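5.3 Does the planner's confidence score mean anything?

The results in Section 5.2 were good enough to make us uneasy. Dikus, our grasp planner, gives every candidate grasp a score between 0 and 1, and the controller acts on the highest one. It is tempting to read that score as a chance of success, and several of the systems reviewed in Section 2 do exactly that. We had done so ourselves in an earlier version of this work. This section asks whether the reading is justified. For our own planner, on cluttered tabletops, we think it mostly isn't.

We took the 375 table layouts of the held-out set and ran the planner on each with its weights frozen. The layouts cover kitchen tools, small toys and bowls, placed by hand on a plain surface next to a storage bin. Camera calibration was last checked on 2023-02-25 and left alone afterwards. We then compared the score of the chosen grasp with the outcome logged by Zarkari, the execution layer, which marks an attempt as a success only if the object is released inside the bin. Objects that were lifted and then dropped count as failures, and so do objects that arrived in the bin together with a neighbour. The second rule is stricter than the one used in most published work. We would argue that it is the right one for sorting, where picking up two things at once is a mistake even if both end up somewhere sensible.

Sorted by score, the layouts at the top of the range did succeed more often than those at the bottom, so the score carries some information. It does not carry much in the middle. Across the central part of the range the success rate was close to flat, and small changes to the lighting moved layouts from one end of that band to the other with no matching change in outcome. A threshold placed anywhere in the band would look well chosen on one day's data and badly chosen on the next. We tried to tune such a threshold and gave up.

Two explanations were considered. The first is that the score is sound and the depth data is not. Thin handles are hard for our camera at a shallow angle, and where a handle lies close to the table the point cloud often merges the two. If this were the whole story, replacing the measured depth with a hand-corrected version should restore the link between score and outcome. We corrected 60 layouts by hand, which was slow work, and ran them again. The scores changed. The ordering did not improve by any amount we would be willing to defend.

The second explanation is less flattering. The scoring network was trained largely on simulated single objects, with the clutter set added late. It appears to judge how well the fingers fit the local shape and to pay little attention to what else is touching that shape. A flat utensil head on a bare table and the same head resting across another tool's handle get nearly the same score, although the second is much more likely to drag something along with it. We have no direct proof that this is what the network is doing. Masking out the neighbouring objects in the input left most scores unchanged, and we take that as strong evidence but no more than that.

Layouts of the kind shown in Figure 7 are where the problem is easiest to see. Long tools lie side by side with their handles running the same way, and small items sit between the heads. A person would probably clear the loose items first, or take the tool whose head is not resting on anything. Dikus has no notion of order beyond picking the best score now and looking again afterwards. On this kind of table the best score often belongs to the wrong object.

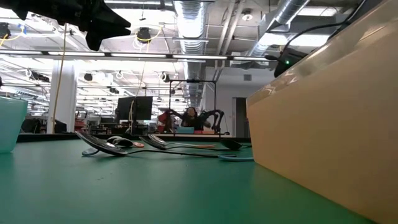

Figure 7. Two black spatulas lying flat on the green tabletop between the bowl and the beige bin, with small items between their heads and a thin tan handle running between their handles. The black gripper is at upper left.

Could a better threshold on the score have prevented the double picks?

Only a small share of them, as most double picks came from grasps that the planner scored as highly as the clean ones.

We therefore tested a simple alternative. Ene is a contact check that runs after the planner and before the arm moves. It takes the segmented objects, works out which ones touch or overlap in the camera view, and rejects any grasp on an object that supports another. It learns nothing and has 2 settings: the distance at which objects are treated as touching, and the number of grasps it may reject before passing the decision back to the planner. On a fresh set of 200 layouts, double picks became less common with the check switched on. Single-object success stayed much the same.

We would not make too much of this. The check depends on the segmentation being right, and when two dark tools are merged into one object it has nothing to compare. It also makes the system slower, because rejected grasps have to be replaced and the replacements are sometimes out of reach. In a few layouts every candidate was rejected and the planner's first choice was used anyway - the very grasp the check was meant to stop. A fairer test would put it against a planner trained from the start on clutter, and we have not done that.

One wider point concerns reporting. The Ollside benchmark, which we used in Section 5.2, gives credit for any object that reaches the bin and does not ask what came with it. Under that rule the run with the check and the run without it can hardly be told apart, and a reader would reasonably decide that the extra step was not worth its cost. Under our rule they differ. Neither rule is wrong in itself, but a single success figure with the rule left out says very little, and our own figure in the abstract should be read with the definition given above beside it.

The remaining failures, mostly objects lost between the lift and the release, have little to do with scoring and are taken up in Section 5.4.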